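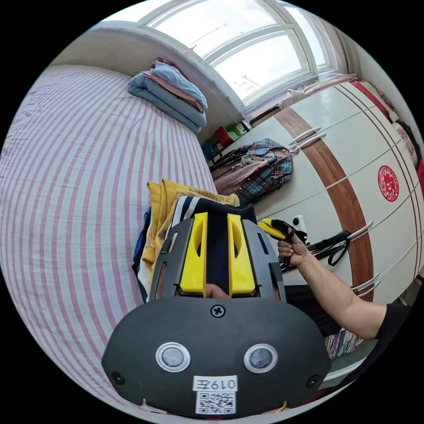

A heap of clothes in a bedroom, from the gripper's side of things, with a mustard-yellow jumper at the front.

Drastinance opens hire scheme for hand-held robot grippers

Anyone who has tried to teach a robot arm to tidy clothes will know how slow it gets when the arm has to be in the room. Drastinance thinks the arm can stay at home. The small firm has opened a hire scheme for its Emlow kit, a pair of hand-held grippers that people use to do ordinary household jobs while the movements are recorded for a robot to learn from later.

We had a set for most of July and loved it. The kit comes in a padded case with a charger, a spare set of fingers and a printed guide that is mercifully short. Setting up took us 13 minutes the first time and far less after that. You squeeze, the fingers close, and within a few goes you stop thinking about the tool and start thinking about the sleeve you are trying to catch hold of.

Clothes are the hardest thing we tried, and by a long way the most fun. A thick jumper is easy to grab and awful to fold, and thin tops like to slide off whatever you put them on. Zihan Tang, who runs the hire side, told us that is exactly why laundry comes first in the guide. "Every bedroom is different and every pile is different," she said. "We want the mess people really have, in the rooms they really live in."

Hire costs £800 for 30 days, with carriage both ways included. For that you also get Hou, the desktop program that sorts the recordings, lines up the left and right hands and flags any take where tracking was lost. It threw out 4 of ours, fairly enough (we had been waving a sock about). Files can be saved in open formats, so labs already set up with their own training code shouldn't have to start again.

A few grumbles. The grips get tiring after a long session, and smaller hands will feel it sooner. Hou is Windows only for now, although Guoqing Yu, who leads the software work, says a Linux version is being tested. We would also like a wrist strap in the box!

Still, this is the most enjoyable bit of robot kit we have borrowed in ages, and it puts home recording within reach of college groups and small workshops. Bookings are open now through the Drastinance site, and sets can also be picked up from the firm's counter in Ukby, open until 4 in the afternoon.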